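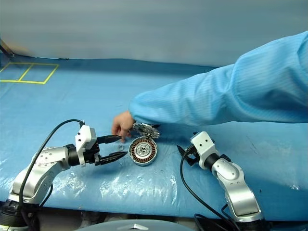

# Skelau records two-arm motor assembly by remote control

Skelau has started recording remote-controlled demonstrations of small motor assembly on a two-arm cell at its Nosano site. The first task covers three parts: a wound stator, a perforated rotor disc and a thin washer. The target is 500 accepted demonstrations by the end of May. The count stood at 396 when the company gave its update.

Each demonstration is driven by one operator, who moves a pair of leader arms at a separate station. The two arms at the table copy the joint angles. Joint positions, gripper opening and camera video are logged together for the full length of the run. A second person works at the table and sets the parts out by hand between runs.

Part placement is varied on purpose. The stator goes down flat within reach of both grippers, and its distance from each arm changes from one run to the next. The washer may lie to either side of it. Early recordings used a fixed layout, and the policy trained on them reached for the same spot even after the stator had been moved. Those recordings have been kept for comparison and do not count toward the 500.

Sirkka Hirvonen, who runs the recording work, said the rotor disc takes up most of an operator's training time. It has to be gripped at the rim, brought level and lowered over the hub.

"If you come in tilted, the disc rides up on one side and you have to back off," Hirvonen said. "We keep the runs where the operator backs off and recovers. We throw out the ones where a part gets pushed out of reach."

The grippers use narrow black fingers that taper to a point. A wider padded set was tried first and could not pick the washer up from the table sheet without dragging it. The pointed fingers can get under the edge, at the cost of a smaller contact area on the disc. Operators now close on the disc at reduced force, a limit set in software on the follower side.

Glare has been a separate problem. The light-blue plastic sheet on the table is glossy and creases easily, and the reflections change whenever it shifts. The washer is the part most often lost against a bright patch. Eino Toivonen, who handles the training side, said the sheet will stay for the current set.

"A matte mat would make the video cleaner," Toivonen said. "The line this is meant for has shiny surfaces too, so I would like the model to see them now."

Training is done with Broneo, the company's in-house software, which also checks each log for dropped samples before it is accepted. Seven runs have been rejected on that check so far. Operators can replay a rejected run at the leader station but cannot edit it.

The next task adds a placement step, in which the assembled unit is set down inside a taped area on the table. Recording will begin once the first set is complete. Savolainen, which makes small drive units, will supply the parts for it under stock number 2092 and has asked to see a test on a stator with a different hub.

Skelau has not set a date for trials outside Nosano.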